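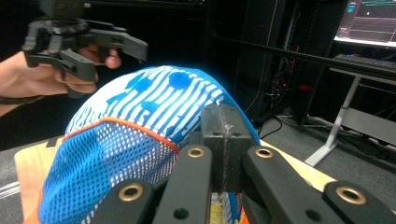 Grippers, round two

2020-09-22

Long one tonight. I ate cereal for dinner and I have the budget sheet open in the other window, and I keep typing here so I don't have to look at it.

So. Equipment planning. Trinity Lyons wants the full request from me by the end of September, one sheet, every line with a price and a reason next to it, and she would like the reasons to be shorter than last year's (fair, last year I wrote a paragraph about a power strip). The big line is the hand-held grippers. We've got the black ones, and we need more, and the whole question is how many and who makes them and whether we buy them finished or buy parts and lose our weekends.

Started the day on caps. I like the caps. They're a pain to fold and a pain to pick up and that's the point of them. The blue-and-white one with the orange piping is my favorite because one panel is mesh and the crown is striped with big blue blotches all over it, so you get a lot of different stuff in one small thing. Close the fingers near the brim and it feels completely different from closing them on the mesh. I wrote that down as a reason for line 7 ("varied soft goods") and then crossed it out because it sounded like I was asking Trinity for money to buy hats. I am asking for money to buy hats. It's the smallest line on the sheet and I bet it's the one we talk about for half an hour.

Okay, the quotes. There are three now.

Tillon came back first, super fast, very polite, and they want 33 days from order to delivery. They sell finished pairs, tested, with a year of coverage on the linkage. Their price per pair made me get up and walk to the kitchen and come back. It's a nice tool though! Xiomara Szabo has used them at her old job and says the handle is better than ours, fatter, and her hand didn't cramp. I wrote "handle!!" in the margin and underlined it, because my right hand is doing the thing again tonight where the thumb goes stiff. Typing this isn't helping.

Gimullow is the cheap one. Kits. You get a bag of printed plastic, a bag of hardware, and instructions that Lachlan described as "a mood." He built one of theirs last spring on his own dime, and he brought it in today and we passed it around at lunch. It closes fine. It opens with a little tick sound I would hear in my sleep after a week. He says it took him an afternoon, and then he said well, an afternoon and the next morning, and then he said he'd had to reprint one finger. So I put down two days each in the sheet, and he made a face, and I left it.

Then there's Aleksandra Ostrowski, who has her own small shop (just called Ostrowski, her name on the invoice and nothing else, I love that) and she'd make us copies of the design we already have. Same links, same brass-colored rings, everything. Price is in between the other two. The catch is she can only do a few at a time and she's got another customer ahead of us. I called her around four and we talked for way too long. She asked what breaks and I told her the truth, I don't have a good list. We fix things and don't write it down. She went quiet and then said, very nicely, that she'd want that list before she cut anything. So now that's my homework too.

I was sort of embarrassed after that call. We have a whole notebook for what we pick up and put down and nothing at all for the tools. Started one tonight, back pages of the green notebook. First entry is the scuff on the front of the center block, over the seam. Is that damage? Is it just use? I put a question mark. Godelieve will know, she'll look at it for two seconds and say "that's nothing" or she'll take it away from me.

What I think we need, writing it out so I can argue with it in the morning:

Enough pairs that two people can work the same table and there's still a pair on the shelf. When we're down to what's in our hands, the whole day stops for one loose pin. It happened twice this month. The second time I spent the afternoon reorganizing a drawer and calling it work.

Spare fingers. More than spare anything else. Nobody upstairs believes me on this one, they see fingers on the quote and figure they're the part you keep.

Some kind of cable fix behind the table. I don't even have a real line for this, I put "cable management" and a small number. There is black cable hanging down all over the place back by the rack and I have caught my shoe on it, and I would pay for that one out of my own pocket at this point.

A second table, maybe. The light wood top is good, smooth, stuff slides on it the way it slides on a regular table at home. Xiomara wants a darker one too so we aren't always looking at the same surface. Killar has them in their office catalog and the legs look just like the white ones we've got under the desk. Killar also charges for delivery by the floor, apparently?? I have to find out if we count as ground floor or first floor. There are four steps. I'm going to say ground.

Things I took off the list today and felt sad about: the good chair. The second monitor (I love having the plots up while we work, and I'd love to have the plots AND my notes up, but I can alt-tab like a grown-up). The label printer, which Lachlan wanted more than I did. He's already planning to ask for it again in January, he told me so to my face.

The number I keep bumping into is the cap on a single purchase. Anything over it goes to Trinity's boss and then it sits. If I go all Tillon we're over. If I split it, half Tillon and half Ostrowski, we're under on both, but then we've got two kinds of gripper, and Godelieve Meijer is going to be on me about that, with good reason. Two kinds means the recordings from one don't quite match the recordings from the other, different finger length, different reach, and somebody (me) has to keep track of which was which. She said it at lunch before I'd even brought it up. "Pick one and buy 20 fingers." I said 20 fingers of what, and she said of whichever one you pick, and went back to her soup.

She's right that I'm stalling. I went and did the math both ways after that. With Ostrowski for everything, we stay under the cap, we keep the tool we know, and I can train a new person on it in a morning. The wait is the problem. With Tillon we get the handle. I keep coming back to the handle! Could Aleksandra do our fingers and our links with a fatter grip on them? I didn't think to ask her. I thought of it in the shower, of course, at nine at night. Sent her an email with my hair wet, three lines, two typos.

Xiomara thinks I should just wrap the ones we have in tennis tape and quit worrying. She did hers at the last place. It costs nothing and it isn't a line item, and Trinity will never ask me to justify tennis tape. I'm going to try it on one tomorrow before I spend a cent on handles. If it's good I'll feel a bit silly about the two exclamation points in the margin.

Lachlan and I had a small fight about the kits, too, I should write that down while I still remember it fairly. He says build time is free because we're all here anyway. I say build time is the most expensive thing on the page because we're all here anyway, and then who's running the table? He said he'd do it evenings. I said I'm not putting your evenings in a budget. He laughed, but he was a little annoyed, and then I was a little annoyed, and then we both went back to caps and it was okay. I might put in for a single Gimullow kit just as a donor for screws and springs. That would make him happy and it's cheap. Is that a dumb reason to buy something? Put a question mark on that one also.

I've never been the one to do this sheet before, not the whole thing. Last year Godelieve did the top half and I did the little stuff at the bottom and went home. It's a weird feeling to type a number into a box and know that it's the thing we'll all be holding in our hands next spring. If I go short we'll be sharing. If I go long there'll be a box of fingers in the closet with my name on it until I retire. I keep thinking about the old foam trays, somebody ordered those, somebody had a whole argument for those.

The sheet is at 34 lines. Trinity's limit is one page and at 34 it only fits if I make the type so small that she'll know what I did. So tomorrow I have to fold some together. All the tape and ties and bins can be "bench supplies." The hats can go in there! Oh, that's good. Hats are bench supplies. Okay, I feel a lot better about the hats.

To do, before I forget all of this:

Breakage list for Aleksandra, go back through September at least, ask everyone, bring donuts when I ask

Tennis tape on one handle

Call Killar about the four steps

Ask Tillon if they'd come down any if we only took fingers and handles, no full pairs (they won't, but ask)

Show Godelieve the scuff

Send Trinity something, anything, even the top ten lines, so she stops writing "just checking in"

It's past eleven. My thumb hurts and the cat is sitting on the green notebook. Going to bed.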